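Skuris Siebdruckrahmen – Benutzerhandbuch
Abschnitt 16: Einrichten des Rahmens und Druck limitierter Auflagen

1. Setzen Sie den Rahmen in die 2 Scharnierklemmen der Grundplatte ein und ziehen Sie die Schrauben handfest an.
2. Legen Sie den Auflagebogen an die Passmarken an. Büttenpapier ist mit dem Büttenrand nach hinten einzulegen.
3. Stellen Sie den Absprung gemäß Tabelle im Anhang ein.
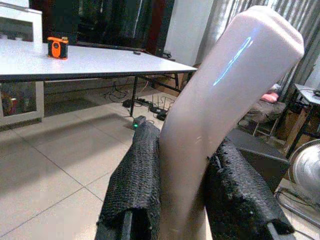
Abb. 1: Länglicher, heller Gegenstand zwischen zwei schwarzen Greiffingern

4. Tragen Sie die Farbe Ravn 824 auf und fluten Sie das Sieb gleichmäßig.
5. Fertigen Sie zunächst Probedrucke auf Makulatur an. Die Nummerierung der Auflage beginnt erst nach Freigabe des Farbtons.
6. Legen Sie jeden Bogen einzeln in das Trockengestell.

Achtung: Siebreiniger nicht auf Fliesenfugen gelangen lassen. Für ausreichende Lüftung ist zu sorgen.
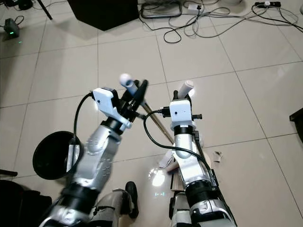

Abb. 2: Zwei Roboterarme über hellem Fliesenboden, links mit gegriffener Stange

7. Reinigen Sie das Sieb unmittelbar nach dem letzten Abzug von beiden Seiten.

Ersatzgewebe ist über Skurkport, Niederlassung Zevitside, zu beziehen.
Stand: 18. April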